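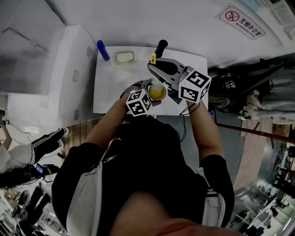
The white table in our office, with the yellow cup and the usual pile beside it

Shared table always covered in stuff. Do desk trays and coat stands really help?

Asked 2005-08-10 in Home and Office > Tidying

We have a small office in Humthorpe with one white table that everybody uses. It is never clear for long. The yellow cup lives on it, there's a blue thing like a marker that gets left at the far end, and a little tray with a pad in it which I would have said was meant to keep things tidy. On the right there are coats and bags in a heap, dark ones mostly, plus something grey that has been there long enough to count as furniture.

My manager has seen a leaflet for the Conik desk system. It's trays, a cup stand and a rack for the bags, and it comes to £80 before delivery. The leaflet says it "frees up to 18 hours a year". Hours of what? I asked and got a shrug.

I think we will end up with the same mess plus a set of trays to put it round. But I've been told to find out properly before I moan, so has anyone bought this or something like it? And is there a cheaper way of getting bags away from a table when you're not allowed to drill the walls? The walls have notices and a no smoking sign on them and the landlord is fussy about anything new going up.

Please don't tell me to have a word with people. Words have been had.

3 answers

Answer 1 (marked helpful by 5 readers)

We had the Conik trays, not the rack. They were all right for the first month. After that the deep one filled up with dead pens and takeaway menus and the shallow one got used as a lid for the deep one. I wouldn't pay that again and I'd ignore the hours figure completely. Somebody has made it up at a desk, probably a messy one.

For the bags, the trouble is usually that the floor by the table is the first place you reach when you come in. Look at where people walk. We put a plain free-standing coat stand just inside the door and most of the coats moved to it without any sign or email. Most, mind. The bags took longer because people want their lunch near them. A big open crate under the table did for those. Get a heavy stand if you get one at all, the light ones go over as soon as there are more coats on one side than the other.

With the table itself, try this before spending anything. Take everything off it at going-home time and put it in a cardboard box. Leave the box somewhere people can find it. Whatever is fetched out again by the end of the week has earned a place on the table. The rest can go in a cupboard. I did this in April and half the box is still in the box.

The cup I would leave alone. Take away somebody's cup and you will hear about it.

Comment from the asker: The box idea costs nothing so I'll try it, though I expect the box will just become another thing on the table. Which stand did you get?

Reply: A Poirier, second-hand. I can't say if the new ones are as good. The base on ours is very heavy, that's the part to check.

Answer 2

Just buy the Fokton one its the same thing and cheaper. works great for us

Comment: The same as what? Fokton do a tray and no rack, as far as I can see from their catalogue.

Answer 3

I'd want to know who does the clearing at the moment. If it's you, a rack will make it slightly quicker for you and no different for anybody else. I have worked in a place with well over 1,000 people and a written clear-desk rule, and the tables looked much like yours by the afternoon. The cleaners weren't allowed to move anything, so they wiped round it.

If your manager is set on spending the money, ask whether the seller will take the rack back after a month, and get it in writing. They said no to us over the phone, so we didn't order.

Also check the size. The leaflets tend to give the width and forget to say how far a rack sticks out once it has bags on it, and you still need to get a chair past.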